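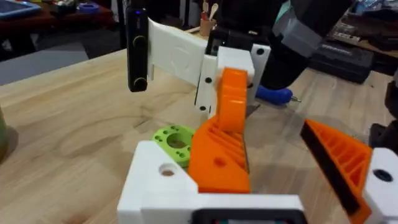 Left wrist view, Clidix cell. Green ring part on the table, second gripper facing.

Friday, August 30, 2024
Entered by: Agudelo, Skoma workshop

Purpose of the work: to determine whether the handover policy trained on the June data holds when the ring part is placed freely on the table. In the June data the part always started in the Priko fixture.

The policy was trained on 499 demonstrations. The wrist views were kept at the same resolution as before, and no setting was changed on either arm. A trial is scored as a success only if the second gripper holds the ring alone for the full count. Contact between the fingertips is logged separately and does not fail a trial.
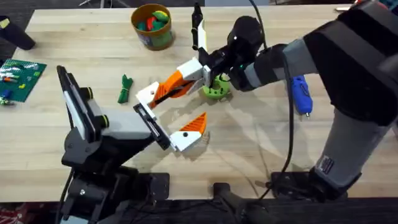
Results to date

80 trials, 60 successes. Of the failures, 17 were logged as fingertip contact before either gripper had closed on the ring – the remainder were timeouts. The approach height of the right arm is to be reviewed before the next set. The finger pads are to be inspected at the same time and the result entered on the following page.

Skoma workshop notebook – internal use. Questions to the Clidix bench. Back to top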